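Sep 1, 2022

# Push your chair in

Quick one, written between two moves and a dentist. I've been meaning to get this off my chest since May.

I think offices have the whole thing backwards. They spend on the desk, they spend on the screen, they put in a wall somebody picked from a book of nice walls, and then the chair gets whatever is left. And once the chair is there, it's treated like weather. It rolls where it rolls. People get up and walk off and leave it in the middle of the floor, turned sideways, arms out, waiting for a shin.

Push it in. That's my opinion, the essay could stop there. But I have more.

## What I do, so you know where I'm coming from

I set up shared rooms for a living. Small firms mostly, three or four desks, one long table, a sink if they're lucky. The last big one was Harnero, two floors, and it took us way longer than it should have. Before that Kohlhase, which was mostly carrying. I'm not an ergonomics person. I have no letters after my name. I move furniture and then I come back a few weeks later and look at what people did with it.

What they did with it is always the same. Desks exactly where we left them. Chairs everywhere else.

Bernd Kettler, who I've worked with for years, thinks I'm making too much of this. His line is that a chair has wheels so it can move, and complaining that it moved is like complaining a door is open. Fair. But you close a door when you leave the house, Bernd.

## The case for the boring chair

Black, tall back, padded seat, two armrests. You know the one. Everybody makes fun of it and everybody sits in it. I used to push the fancy ones - mesh, colored frames, the Mavow with the headrest that nobody could find the lever for. One client paid 900 for a single chair. For one! It went to the boss, the boss stood at a counter most of the day, and the chair held coats.

I've stopped doing that. Give me the boring one, times however many, all the same. If they match you can swap them without a fight. If one breaks you take the arms off it and fix another. If somebody sets theirs up badly you can fix it without a manual, becuase you've done it on the others.

And they tuck in. Well, most of them. Which brings me to armrests.

## Armrests are the real problem

An armrest that's a finger too high turns a good chair into an obstacle. It hits the front edge of the table, so the chair stops short, so it lives out in the walkway forever. People don't lower the arms. They don't know the arms go down, and on the cheaper ones they don't. So measure first. Table underside, then arm height. Takes two minutes. I've skipped it myself and paid for it, at Kohlhase, a whole row that wouldn't go under. Timo Lammers spent an afternoon on his knees with a hex key and has never let it go.

Also scratches. Armrest against table edge, day after day. You get a dull line at exactly that height and then everyone blames the cleaners.

## Floors

Hard floors make it all worse. I like a dark wood floor with a shine, who doesn't, it makes even a white table look expensive. But a chair on a hard floor goes off at a touch. You lean on it, it leaves. And cables. A cable on carpet sort of hides. A cable on glossy dark wood is a white line drawn across the room, and the wheels find it.

So, my order of doing things, for what it's worth:

1. Cables first. Before a single chair comes off the truck. Power strip up off the floor if there's any way to do it.

2. Tables next, outlets under them where you can. Then pull every leg and check what it's standing on.

3. Chairs last, and by hand. Both hands, from the front, low down by the seat. Don't shove with a foot, don't steer by the backrest.
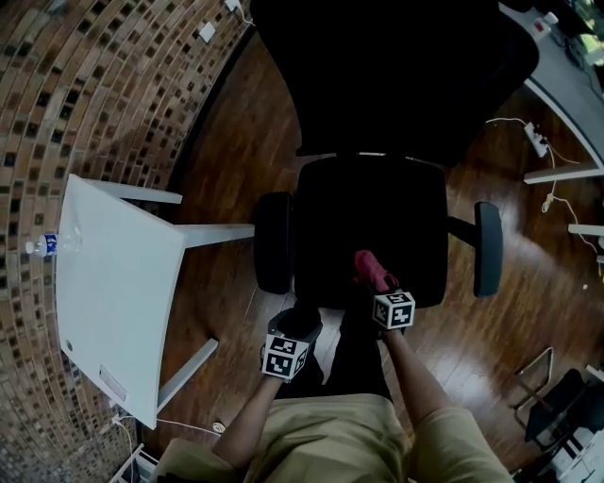 4. Clear the tabletop. Bottles, mugs, the lot. A half tidy table tells people the chair can be half tidy too.

5. Walk out and come back in. If you have to turn sideways anywhere, it isn't done.

## But is it worth being annoying about

Yes. I've been annoying about it for years. People say it's a small thing, and it is, it's a small thing that takes two seconds, which is my whole argument for doing it. Nobody has ever been late for a train from pushing in a chair.

I'm not after those rooms where everything is at right angles and you're scared to put a pen down. Leave your sweater on the back. Leave your papers. Padport, the nicest place I've worked on, is a mess on every surface and you can still cross it in the dark with a box in your arms, as the floor is clear. I'd take that over tidy shelfs and a chair in the doorway any day.

Bernd has read this and says he's going to leave his out on purpose. Dentist now.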